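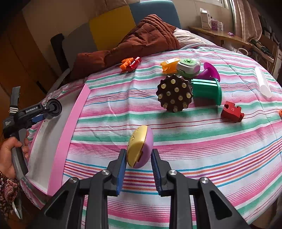

19 January 2022
By Arne Kettler

4. Your first pick-up

Do this before you plan anything grander.

1. Spread the objects out so the fingers can reach each one. A bed will do. So will a floor, if your knees agree.
2. Hold the gripper by its handle and bring the ridged pads to either side of one object.
3. Squeeze the trigger slowly. Stop when the object stays put. Extra force earns you nothing but a sore finger.
4. Lift, move, set down, let go. Repeat 19 times with different shapes. Round ones will test your character.

Note: With two grippers, practice with your weaker hand first. It needs the head start.

CAUTION: Keep hair, sleeves and pets clear of the linkage. The GenRobot.AI warranty covers none of them.

Sign up for the Minov newsletter. This site uses cookies. Accept / Manage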